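Comparison of Two Gripper Controllers on a Dual-Arm Cloth Handling Cell
Final report, Campbell project group, Oct 29, 2024

1. Setup

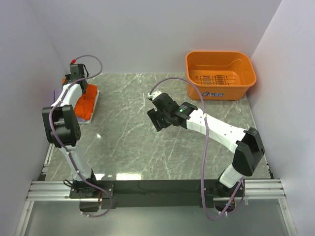

The aim of the project was to decide which of two gripper controllers, the Mornen position controller or the Clirkier current-limited controller, should stay on the cell for the cloth task. The task is to pick up a folded cloth and release it in a basket. Both arms use parallel grippers, and the arm trajectories were left unchanged between controllers. Only the closing command differed.

The Mornen controller closes the fingers to a fixed gap. The Clirkier controller closes until motor current passes a threshold, then holds. The threshold was tuned in September and not changed afterward.

2. Procedure

Each controller was run for 300 trials. A trial was counted as failed if the cloth slipped before release or if the fingers closed on a single layer. Cloth was refolded by hand before every trial. Joint positions and motor current were logged by the Hokwood software, and 4 trials with missing log data were repeated.

3. Results

The fixed-gap controller failed mostly on thin folds, where the fingers stopped short of a firm grip. The current-limited controller held thin folds better but was slower to settle, and it sometimes reached the threshold early when a fingertip pressed against the pad. Lowering the approach speed reduced this error but did not remove it.

4. Open points

Gripper cable drag was not measured. It may affect wrist position at full reach. The threshold should also be tested with a stiffer fabric before the Clirkier controller is used for other items.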